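Ticket 8-57: handheld gripper kit drops its width reading partway through a take
Product: Drovo handheld gripper kit, bought through Jaletti
Opened: 25 May 2026
Status: open, waiting on support

What's going wrong

Hi all, me again! We've had the Drovo kit since December and mostly I love it, but the finger width reading has started freezing. I'll be partway through a recording, the fingers are opening and closing just fine in my hand, and the number in the app sits at 40 mm like it's glued there. No error, no beep. I only find out when I play the take back, and by then I've usually done a whole batch (grrr).

Stuff I tried before writing in

1. Restarted the app and the handle. Worked for a couple of takes, then the same freeze.

2. Swapped the USB cable for the spare from the box. No change at all.

3. Redid the width calibration, fully closed then fully open, like the McPhee setup guide says. It passed both times, so I figured I was done. Nope.

4. Went back to the easiest job I have - one white basket with a spatula in it on the white table, fingers wide open at the start. I wanted as little going on as possible so I could watch the number.
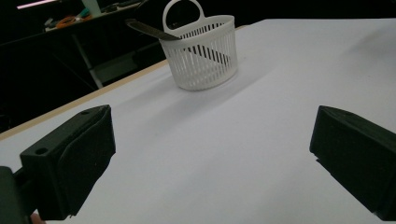

5. Ran that same job over and over with the logging turned on. Out of 56 takes, 8 froze. Every one of them froze on the first close after a long stretch of holding the fingers open, and that's the best clue I've got.

6. Rolled back to the older firmware. Ran it for an afternoon and didn't get a freeze, but I lost the new sync feature, and I really need that one for the Bekell export.

What I'm asking for

Is there some kind of sleep timer on the width sensor in the new firmware? It sure acts like it dozes off and doesn't wake up. If there's a setting for it, just point me there and I'll be happy. If it's a hardware thing I can ship the handle back, but I'd need a loaner - we've got recordings booked all week.

Logs are attached, both firmware versions. The frozen takes have "stuck" in the file name so you can skip straight to them. Thanks a bunch!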